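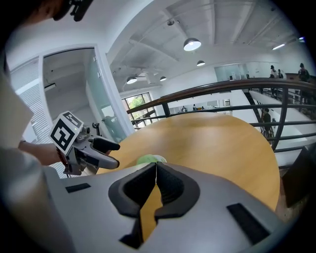
The night the arm went looking for a cabbage that wasn't there

Raíssa Caldeira had her hands full when I came up the stairs at Vatgate, so I got a nod and a "grab a chair, we're nearly through this batch." I'd driven over from Bastos in the rain and was happy to sit and watch for a bit.

I wanted to talk to her about March. If you follow this sort of work you may have heard a version of it already: a robot arm at their Erdale shop drove its gripper into a benchtop, cracked a mount and gave Cleiton Brandão the fright of his life. The version I'd heard had the arm "going rogue", and when I said so Raíssa laughed hard enough that people looked over.

"It did what we taught it," she said. "We'd just taught it wrong."

The teaching is done by hand. People hold the grippers, pick things up and put them in other things, over and over, and the recordings go off to train the arm. The square black-and-white markers help the software work out where each gripper is. It looks a bit like playing with very expensive salad tongs, and I had a go later and was terrible at it!

In March they'd recorded 400 takes of a simple job, vegetable into bowl. Everyone thought they were good ones. "Ehsan even brought doughnuts in," Raíssa said. "That's how pleased we were."

Ehsan Alipour, who'd pulled up a chair beside us by then, would like it known that the doughnuts were for his birthday.

A screw, more or less

So what went wrong? One of the marker cubes had worked loose on the left-hand gripper. You couldn't see it with the naked eye unless you went looking. It had tipped forward by a few millimetres, and every time somebody squeezed, it rocked a little more.

"The software trusts the cube," Ehsan told me. "If the cube leans, it thinks the whole hand leans. So as far as the recordings were concerned, the fingertips were higher off the table than they really were, and the arm learned to keep going down."

I asked when they reckoned it had started. He pulled a face. They've been back through the lot and the first 100 look fine, and after that it creeps. There wasn't a moment when it broke, which I think bothers him more than the mount does.

The arm ran the job for the first time in the evening, with Cleiton on his own at the bench. He gave me his side over the phone. "It came down over the cabbage, nice and smooth, and then it didn't slow down. I had my hand near the bowl. I shouldn't have, I was going to straighten it up." He hit the stop and got his hand out with nothing worse than a scraped knuckle. The cabbage was coleslaw. (His joke, I'm only passing it on.)

What he's cross about is the speed. The force limit had been turned up for a different job that afternoon, lifting boxes, and hadn't been put back. "The cube is the interesting bit, so everybody asks about the cube. I'd have been fine with a bad cube and a sensible force limit."

Raíssa agrees with him, for what it's worth. She said the limit is on her, and she didn't dress it up.

They're back on the same job now, and cabbage is still on the menu. 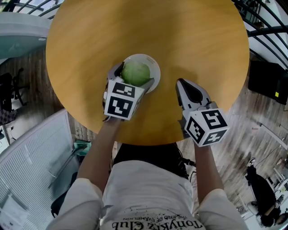 What they do differently now

Every batch starts with a check that takes 30 seconds. You touch the fingertips to a fixed spot on the table, squeeze, let go and squeeze again, and the software compares the numbers. If a cube has shifted, the batch doesn't start. They repeat it every 14 takes, an odd number that Ehsan picked and refuses to defend.

At Erdale the arm now drops back to its lowest force setting whenever a new job is loaded, and a first run needs two people, one of them with a hand on the stop and nothing else to do. Mirela Lins wrote that rule and had it taped up by the next morning.

I asked Raíssa if they'd thrown out the bad recordings. No – they're using them to test the check, and it catches most of the drift but misses the very earliest part. She wants that sorted before the Urard people come in for their trial.

"Cleiton's coming back for that one," she said. "He's already told me he's bringing his own bowl."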